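Snack area: what goes where

The gray cabinet on the upper landing has become the place where everyone sets down a drink on the way to somewhere else. That is fine, and it is what we put it there for. It does need clearing more often than it gets cleared, and since the spring schedule started in March there has been some confusion about who does it and where things are supposed to end up.

The short version is that whoever uses the top clears it. Cans go in the blue bin at the foot of the stairs, and they need to be empty. Pour the last of the drink into the sink in the kitchenette first. The bin is emptied on Monday morning, and anything left in a can over the weekend ends up on the floor of the bin and then on the shoes of whoever carries it out.
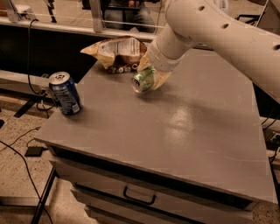

Snack bags are a separate matter. The foil-lined kind is not accepted with the cans or with paper, so put them in the regular trash. Please shake the crumbs out over the trash can and not over the railing. People sit on the other side of it, and Ga-eun Jeon has asked twice now that we mention this.

If you open a bag and don't finish it, there are clips in the kitchenette, in the mug next to the kettle. Write your name on the bag and put it on the lower shelf. Unlabeled food is thrown out at 6 on Friday evening. Full cans can go back in the fridge.

The drawer in the cabinet is for napkins, the bottle opener and the spare trash bags. It is not for food. Damián Montes cleaned it out last month and found three granola bars and an orange. The drawer sticks a little when the weather is damp, so pull it straight out by the middle of the handle.

For spills, use the spray marked Bonden under the sink and a soft cloth. Scouring pads leave marks in the gray paint, and we would like to get through the year without repainting the top. A sticky ring usually comes off if you lay a damp cloth on it for a minute.

We have ordered 12 cork coasters, which should arrive before the end of the month. They will be kept in the drawer with the napkins.

Funmilayo Ajayi is looking after the supplies until the summer. If the napkins or trash bags run low, leave a note on the fridge door or tell her directly. She is usually in until 4.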